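A Visit to the Oyewole Paper Mill

We had been meaning to go to one of the Oyewole mill open days for a couple of years, and in December 2018 we finally got there. The mill makes cotton paper for bookbinders and watercolor painters. It opens to visitors twice a year, once before the holidays and once in August, and the winter one is supposed to be quieter. It wasn't very quiet. The parking lot was full by ten and we ended up leaving the car down by the bridge.

Tickets are free but you have to book a time. Each group gets a guide, a pair of ear plugs and a sticker for your coat. Our guide was Nkechi Anozie. She has worked in the beater room and the drying loft, and she answered most questions without looking anything up.

The tour starts in the rag store. The mill buys cotton offcuts from shirt and bedding makers, already sorted by color. Buttons and zippers are the main problem, along with elastic, which leaves small shiny spots in the finished sheet. The offcuts are chopped, then boiled, then go into the beaters, which are long oval tubs with a heavy roll at one side. A batch stays in for most of a working day. Longer beating gives a harder, crisper paper and shorter beating gives a soft one that soaks up ink. Nkechi passed around two sheets made from the same rags with different beating times, and they felt like different materials.

After that you go up to the vat room, where sheets are still formed by hand for the heaviest weights. The vat holds 300 gallons. Two people work at it, one dipping the mold and the other laying the wet sheet on felt. They will make up to 400 sheets in a shift if the pulp behaves. The floor is wet, so wear proper shoes.
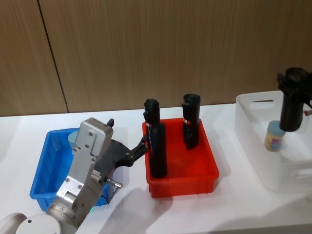
Tuấn Sầm thought the vat room was the best part and said the tour should stay there twice as long, even if it meant skipping the rag store. He also said the handmade sheets were overpriced in the shop, and that he had bought four anyway.

I would keep the rag store, but I agree on the time. We had hardly worked out who was doing what at the vat when the next group came up the stairs. If you want a longer look, ask for the last tour of the day, when there is no one behind you.

The drying loft is at the top of the building. It has wooden shutters on both sides that are opened or closed depending on the weather, and the sheets hang over ropes in small bundles. In winter this can take a week. The loft was cold – colder than outside, it seemed to me – and most of our group moved through it fast. Sizing comes next, and that is done in a newer building across the yard, where you can only look through a window.

Lunch was soup and rolls in the old stable. The line was long and they ran out of the lentil soup before one.

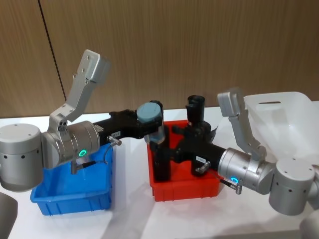 The afternoon had talks in the meeting room next to the stable. Ecaterina Sârbu gave one on watermarks, with a light table and a folder of old letters to hold up against it. The wire designs are sewn onto the mold, and because they wear out and get replaced, a watermark can sometimes date a sheet to within a few years. She had brought 64 examples and we got through maybe half. The second talk, on repairing torn maps, was full, so we went to the shop instead.

The shop sells seconds by weight from a bin near the door. These have a thin corner or a speck in them and are fine for sketching. I got a stack of mixed sizes and a pad of the gray wrapping paper.

The mill is closed to visitors now until August. Booking is through their website. There is no elevator to the loft, and dogs have to stay in the yard.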